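# Questions about the gripper budget

**How many spare finger pads should we order?**

Two sets for each arm. Order them together with the arm from Likent.

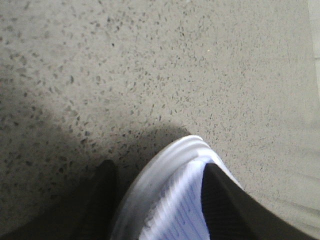

Spare pads are a small line in the budget, and we write them separately. The black fingers hold a curved white rim between them, and for such shapes you should request a trial before you choose the pad.

**Is the wrist camera included in the price?**

No. Please put it as its own item.

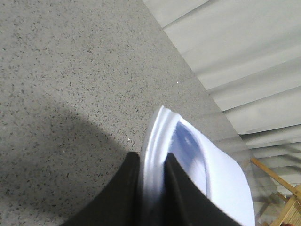

The cable is also separate. Send both requests to Irina Coman before November.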